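Tischdienst im Pausenraum, zweite Woche 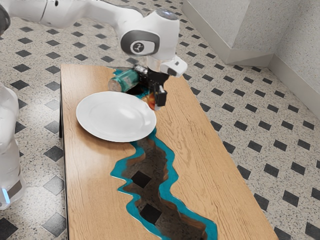 Skustham, 15. Juli 2020

Abgeräumt wird bei Floltia künftig per Greifarm. In der Simulation liegen Teller und grünes Glas auf dem Holztisch, der Parallelgreifer steht knapp über der Platte. Von 109 Durchläufen gingen 3 daneben, alle am Glas. Zeitlimit pro Durchlauf: 60 Sekunden.

Für die Kollegen vom Service ändert sich der Dienstplan. Die Abendrunde entfällt, dafür kommen Fehlerquittierung und Greiferreinigung dazu. Eingewiesen sind bisher zwei Leute. Die Lohngruppe bleibt vorerst gleich, das halte ich für falsch. Neu verhandelt wird im Oktober.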